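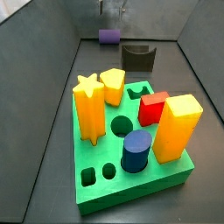

Toon Desmet once told his students in Jarport that a teacher who never changes his mind should not be called experienced, only old. Many were offended, and he repeated it the next Monday.

Chapter 2
Learning Beside an Older Teacher

In the first chapter we looked at how lessons are planned. Now we turn to the person who plans them, and to the older colleague who may sit at the back of the classroom with a notebook. In this book we call this colleague the mentor. In Milusham the word used is "companion", and I must say I like it better.

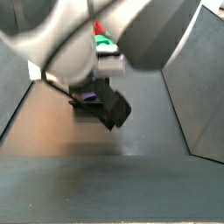 How often should a mentor visit the lesson of a new teacher? Once a week is enough in the first term, if there is time to talk on the same day.

The Sisodia school district has kept written notes of such talks for many years. Fulvio Donati read 1186 of them for his study, most of them shorter than 500 words. He found that mentors wrote a lot about discipline and very little about the subject which was being taught. We shall come back to this in the second half of the chapter, together with the Vundance method of shared lessons.

Before you read further, please write down the name of one person who taught you something about teaching. Keep the paper until section 2.4.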